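How to Keep a Blood Pressure Diary at Home

If your surgery has asked you to take your own readings for a while, please don't be put off by it. I put it away in a drawer for most of August before I started mine (I had convinced myself the monitor would be fiddly) and then found the whole business took less time than boiling the kettle.

You will need an upper-arm monitor with a cuff that fits you, a pen, and something to write in. A cuff that is too tight can give a high reading, so measure round the middle of your upper arm before you buy. The pharmacist in Liklow was very patient with me over this!

Use the toilet first, and leave tea, coffee and cigarettes alone for half an hour beforehand. Then sit in a chair with your back supported and both feet flat on the floor, and rest quietly for five minutes. Your bare arm should lie on a table or a cushion, with the cuff level with your heart.
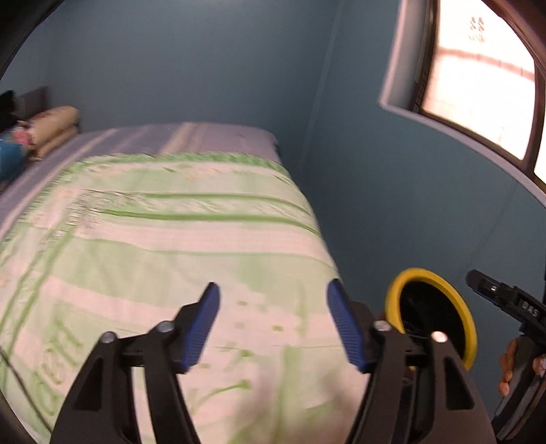 Zoi Papadakis writes that her first reading is nearly always the highest, and asks whether she may simply leave it out. Please don't, Zoi, write them all down and let the nurse decide which ones to use. Take 2 readings, a minute or so apart, and if they are very different take a third.

Do this morning and evening, at much the same time each day, for as many days as you have been told. Write the top number, the bottom number and the time, and don't round anything up or down. I also have a little column for remarks, such as a bad night or a row with the gas people.

One odd reading is seldom a reason to fret. If the top number is up near 200, though, sit quietly, take it again, and if it is still there ring for advice the same day. With chest pain, a sudden bad headache, weakness or trouble seeing or speaking, call an ambulance straight away.

Don't change or stop your tablets on the strength of the diary. Take it along to your appointment, and the monitor too if it fits in your bag.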